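Ferkness Hard Floor Care Kit for Wood and Plank Floors

By Mirjam Rainer
June
282 shares
5 comments

The Ferkness Hard Floor Care Kit is a set of supplies for cleaning and maintaining finished wood floors at home. It contains a flat mop with a swivel head, washable pads, a bottle of concentrated cleaner, a measuring cap, a drying cloth and a packet of felt glides for furniture legs. Wallner stocks the full kit and all of the refills.

The kit is meant for floors with a sealed surface, such as polyurethane or a factory finish. It can also be used on most engineered wood. Do not use it on floors finished with wax or oil, or on bare wood. If you don't know what finish you have, put a drop of water in a corner where it won't be noticed and leave it for a few minutes. A drop that stays beaded on top usually means the floor is sealed. If it soaks in or leaves a dark or white spot, call the store before you order.

What is in the box

The mop handle comes in two sections that screw together. The lower section has a collar that turns to lock the length. The head is a flat rectangle with rounded corners and swivels in both directions, so it will lie flat under a bed or along a toe kick. There are no metal parts on the underside.

Two kinds of pads are included. The gray pads have a short, dense pile and are for damp cleaning. The white pads have a longer pile and are for dry dusting. Both attach with hook-and-loop strips and can go in the washing machine. Leave out the fabric softener, which coats the fibers and leaves streaks on the floor. Hang them to dry or use low heat.

The cleaner is a clear liquid with a light soap smell. It contains no wax, oil or polish and leaves nothing that has to be stripped later. The cap is marked inside with a line for a half dose and a line for a full dose. A full dose goes into a half gallon of cool water. Stronger mixes don't clean any better and tend to leave a film.

The felt glides come in three round sizes on a single sheet. They have an adhesive back and can be trimmed with scissors.

Before the first use

Wash the gray pads once before using them. New pads shed a little lint, and the first wash takes care of most of it.

If the floor has been cleaned with an oil soap or a spray polish in the past, there may be a dull layer on top of the finish. The first cleaning with the Ferkness concentrate may look patchy as this layer starts to come off. Go over the same area again with a fresh pad and a half dose. Old buildup may take several cleanings to clear.

Check the floor for open seams, raised nails and boards that move underfoot. Water gets into these places easily. Have them repaired first, or go around them with a dry pad only.

Weekly cleaning

Grit does more harm to a wood finish than anything else in an ordinary house. Sand and small stones get under shoes and chair legs and act like sandpaper. Dry cleaning should come before any damp cleaning, every time.

1. Pick up rugs and mats and shake them outdoors. Move light furniture by lifting it. Dragging a chair across a gritty floor will mark it.

2. Vacuum with a bare-floor tool or with the brush roll switched off. A canister model works well on wood, provided its wheels are clean. Go with the length of the boards so the suction follows the seams. When you finish, unplug the machine, gather up the cord and empty the dust if it needs it. Wipe the wheels with a damp cloth before putting the machine away.

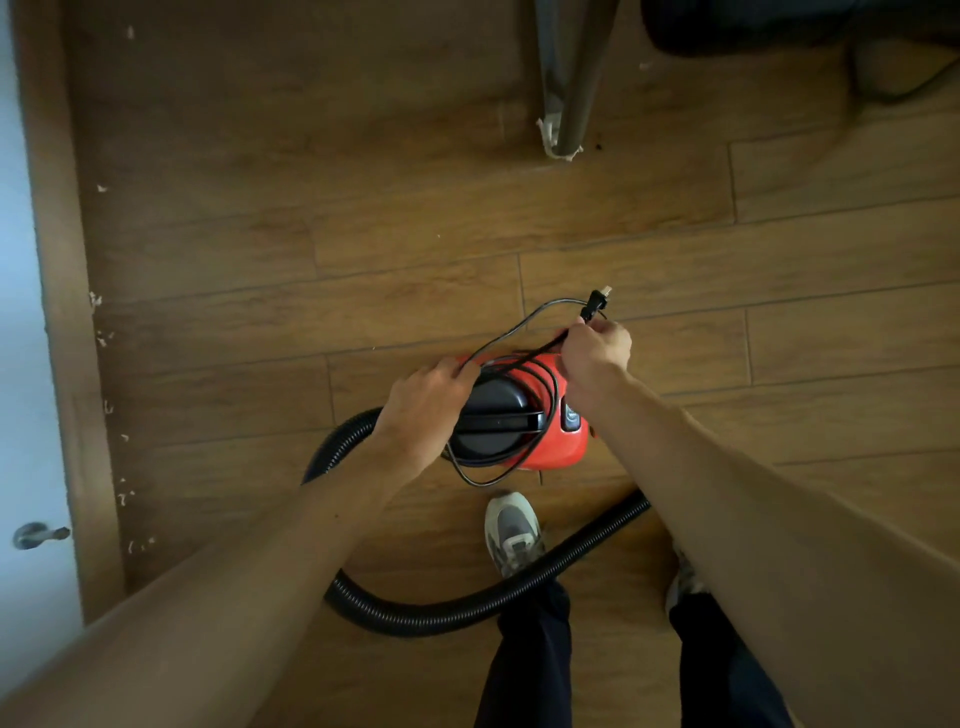 3. Dust the edges with a white pad. Run it along the baseboards and into the corners where the vacuum tool doesn't reach. Shake the pad outside or change it when it looks gray.

4. Mix the cleaner in a bucket. Dip a gray pad, wring it out hard and press it onto the mop head. The pad should feel damp but should not drip when you squeeze it. Start at the far side of the room and work toward the door in overlapping passes.

5. Follow with the drying cloth if any moisture is still on the surface after a minute or two. Kitchens and entries often need this step. Bedrooms usually don't.

6. Let the floor dry fully before putting rugs back. A rug laid over a damp floor can trap moisture and cloud the finish.

Most homes need the dry steps once a week and the damp step every other week. Homes with dogs, or with a door that opens straight onto a yard, may need both weekly.

Spots and marks

Dried food: Lay a damp corner of the drying cloth over the spot for a minute, then wipe. Don't scrape with a knife or a razor.

Black heel marks: Rub lightly with a dry white pad. If that doesn't work, put a few drops of undiluted concentrate on a soft cloth, rub with the grain and wipe the area with clean water.

Candle wax or gum: Put ice cubes in a plastic bag and set the bag on the spot until the wax or gum turns brittle. Lift it off with the edge of a plastic card.

Pet accidents: Blot right away with paper towels, then clean with a full dose. A stain that has turned black has gone through the finish and into the wood. No surface cleaner will remove it.

White rings: These are usually moisture in the finish. Leave the area uncovered for a few days before trying anything else. Many fade on their own.

Things to avoid

Steam mops push heat and moisture into the seams and can lift the finish. Most flooring makers will not honor a warranty on a wood floor that has been steamed. Vinegar and ammonia dull polyurethane over time. Powdered cleansers and green scrub pads will scratch it. Furniture polish makes the floor slippery and causes trouble if the floor ever needs to be recoated, as the new finish won't stick to it.

Rubber-backed mats can discolor some finishes. Use a woven or felt rug pad instead, and lift it a few times a year so the floor underneath gets some light and air.

About the felt glides

Clean the bottoms of the furniture legs with rubbing alcohol and let them dry. Peel the backing, press the glide on firmly and leave the furniture upside down for an hour if you can. Check the glides when you change seasons. Felt picks up grit, and a worn glide with sand in it is worse than none. Tap-in glides for heavy tables and narrow chair legs are sold separately.

Refills and parts

Gray pads, pack of 2
White pads, pack of 2
Concentrate, single bottle
Drying cloth
Felt glide sheet, mixed sizes
Replacement mop head
Replacement lower handle section with collar

Pads from the older Tomdale mop fit this head but leave a narrow gap at each end. They are fine for dusting. For damp cleaning, use the Ferkness pads so the edges of the head stay covered.

Storage

Store the mop with the pad removed. A damp pad left on the head will start to smell and can leave a mark on the floor if the mop is stood on it. The concentrate should be kept above freezing. If it does freeze, bring it indoors, let it thaw and shake the bottle well. Mixed cleaner does not keep, so make only what you need and pour out the rest.

Ordering and pickup

The kit is item 1964 at the Wallner counter in Drandetmont. Orders placed before noon can be picked up the same day. On Saturday the counter is open in the morning only. Unopened kits can be returned with a receipt. Opened concentrate cannot be returned, but a mop with a faulty collar or swivel will be exchanged.

For questions about finishes, ask for Rohani Tarigan in the flooring department. If possible, bring a photo of the floor in daylight and the name of whatever cleaner has been used on it up to now. A leftover board from the installation is even better.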